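Arriaga > Talks > Sorting the Spares, speaker notes

Last updated: 24 January 2018

OPENING
Wait for the back rows to settle. Say hi, thank Inês Matos for the invite and for finding me a clicker that works. Ask who has a drawer of cables at home. (All the hands go up, every time. Let them laugh, then ask who knows what's in it — fewer hands.)

I'm going to talk about the parts store at Kusgate, and mostly about yellow plastic, so settle in!

THE STORE BEFORE
Keep this short, I always go on too long here. When I took over the spares we had 341 cardboard boxes. The labels said things like "misc" and "misc good" and my personal favorite, "Arnulfo ask." Arnulfo Bedoya is here tonight, third row, please wave. I did ask. He didn't know either.

Cardboard sheds, it sags, and you can't wipe it. Small boards vanish under the flaps. I once ordered a replacement for a board that was sitting in a box I'd had my hand in that same morning. Tell the Pretby story only if we're on time.

WHY YELLOW
We tried gray first. Black cable on gray plastic under our lights, hopeless, I was picking things up by feel. Then Zotik had a stack of yellow going spare and I took the lot (pause, somebody always asks what I paid — lunch). A bundle of cables shows up on yellow from across the room. So does a red circuit board. I don't care that it's ugly, I want to see what I've got.

Next two slides together, don't talk over them right away.

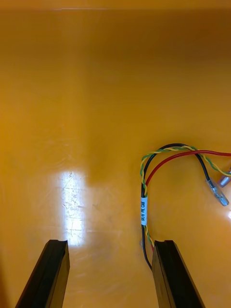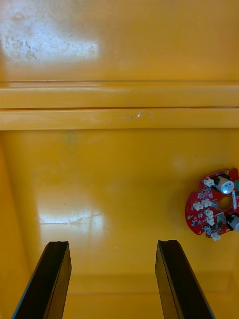 Glossy yellow, glare and all. Cables in the first, round red board in the second.

Let them look, then talk about the shine. A glossy surface throws the ceiling lights straight back at you, and in that white patch on the first one you get every fine scratch going. Same plastic a hand's width over and it looks nearly new. So when I check a surface for wear I move my head until I catch the light on it. Costs nothing, takes a second, and I find far more than I do staring straight down.

Second slide, point out the little hook-shaped scuff on the ledge, right of center. I'm fond of that one. Scuffs I leave alone. Grit I do not leave alone, it gets wiped before anything goes back on the yellow.

HOW WE SORT NOW
- Cables get bundled before they go anywhere. Loose ones breed.
- Boards get their own spot, away from the cables.
- If I can't name it in 4 seconds it goes on the question shelf.
- Question shelf gets cleared in February, no mercy. Last time I had 23 things on it and kept two.

Check the clock. If there's time, pass the gray sample around so they can see how badly black cable shows up on it.

QUESTIONS
Somebody will ask about matte yellow. Yes, I'd love it, the price was for 1,000 pieces minimum and I haven't got the shelves. Somebody will ask about labels, send them to Inês, she has opinions!

Thank Arnulfo again. Get the clicker back to the front desk

Contact | © Arriaga Talks | Back to top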